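1st November

I finally walked the old milk road from Storncombe to Bruston, and I've been grinning ever since! It's 14 miles if you stick to the lane, a bit more if you wander off the way I did, and every bit of it used to be somebody's delivery route.

I got into this through a ledger. The reading room in Ballmont has a box from the Egger dairy, and in it is a route book with the name of every farm, what they put out at the gate and what the driver thought of their dog. One page adds up to 3717 quarts for the month of November. I read that line over and over. All of it went by horse and wagon, up a hill that had me stopping for breath with nothing heavier than a sandwich in my bag. 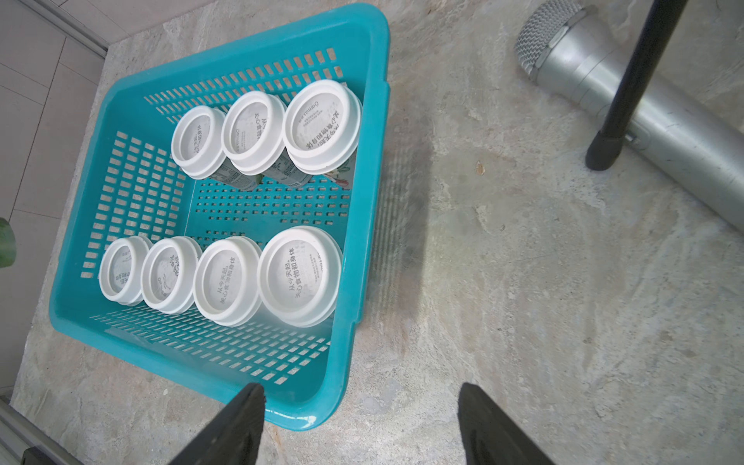 The first stretch out of Storncombe is the prettiest. You climb past stone walls for 30 minutes or so of steady puffing, then the whole valley opens up and you can pick out the Bruston water tower. The milk stands are still there if you look for them – flat slabs set at wagon height, mostly under brambles now. I found one with a groove worn right into the edge, and I stood there rubbing my thumb along it like a kid.

After the ford it gets muddy. Wear real boots. The route book has the driver losing a wheel down there twice in one winter, and both times he wrote only "late," which I love.

Bruston itself has a bakery, a bench and a bus back every couple of hours. The old creamery is apartments these days, but the loading dock is still on the side street and the iron rings are still in the wall. I had a cheese roll sitting on the dock and read my notes all over again.

Next I want to do the Ballmont branch, which climbs another 300 feet and crosses the ridge. The ledger calls it "the bad road." I can't wait.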